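I read the whole thing last night, all 142 pages of it, and I have to tell you, I loved it! I mean the county's new surveillance ordinance (the draft one, posted in August), which finally says in writing when the sheriff can buy location data from a broker and when he has to go get a warrant first. 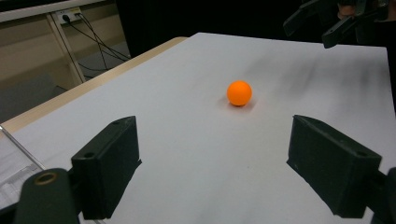
The warrant part is section nine. Shahnaz Mollah from the Hendley library board wrote most of the comments that got it in there, and she deserves a parade. The old policy was one paragraph long and mentioned pagers.

My favorite bit is the public log. Every purchase gets listed within 44 days, with the price and the vendor's name, and anyone can look it up without filing a records request.
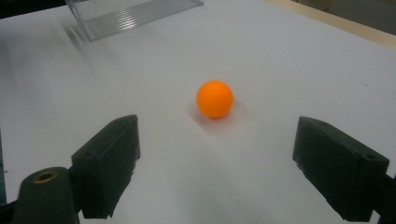 I do have gripes. License plate readers are still carved out, and the definition of "publicly available" runs so wide you could drive a truck through it. Ludmila Kováčik raised this at the hearing and got a nice round of applause, plus a promise to look at the wording again. 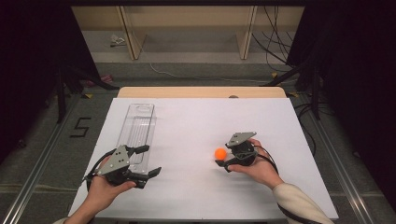

Both hands at work, orange ball on the table.

Roughly 600 people have sent in comments so far, which is amazing for a county that usually gets a dozen!

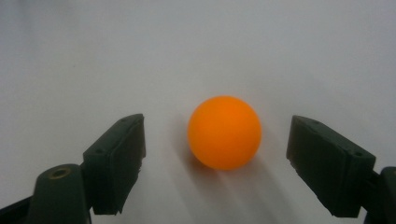 Mine went in this morning. It's too long and I used the word "warrant" way too much, but it's in. The form is on the clerk's page and they take paper letters too.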